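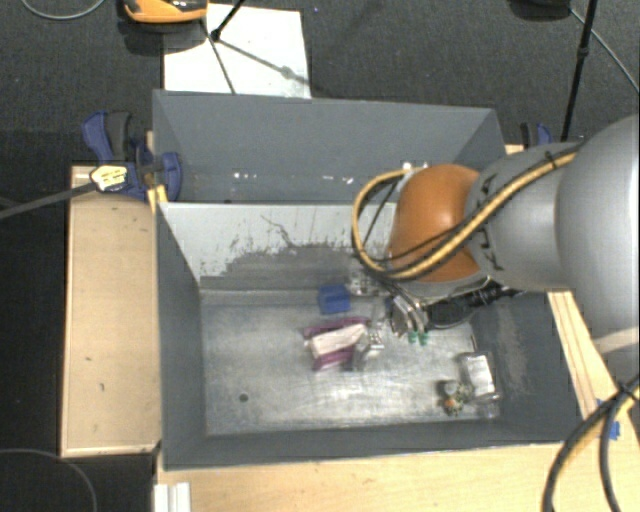

Sterkitz wants stores to stop throwing out their gray stock bins

Sterkitz, the storage supplier, says it will start taking back worn stock bins in July and returning them to customers with new floors and wall panels. The company calls the program Urnum. It says a refurbished bin will last as long as a new one, a claim that so far rests on the company's own word.

Under the offer, a business hands over bins that are scratched or scraped and pays $29 for each one that comes back. Sterkitz says the work takes 9 days. Customers who can't spare their bins that long can rent replacements, and the price of those has not been announced.

Most of the complaints about bins of this kind concern the inside. Small goods get dropped in, dragged out and pushed against the far wall day after day, and the surface goes first. Floors fill up with scuffs and the pale lining panels scrape down to a darker gray. It looks bad. Whether it does any harm is a different matter, and Sterkitz was short on answers when asked.

Kevin Marulanda, who buys supplies for the parts wholesaler Nornar, said he had read the brochure twice and still couldn't find the problem it was meant to solve.

"A scratched bin holds the same stuff as a shiny one," he said. "If the wall is cracked, I replace it. If it's ugly, I leave it on the floor and put things in it."

Marulanda said Nornar would send in 2 bins as a trial and keep the rest in use. He wants to know whether the new panels are any tougher than the old ones or simply newer.

Sterkitz said the panels had been tested at its Cárdenas plant and had "performed very well." It would not release the results, say how the testing was done, or name the material. A spokesperson said more information would come later in the year, well after customers have been asked to sign up.

The company also describes the program as good for the environment. It gave no figures for what happens to the old panels once they are pulled out, and said only that they would be "handled responsibly."

Sign-up opens Friday. The warranty on a refurbished bin runs for 2 years and does not cover scratches.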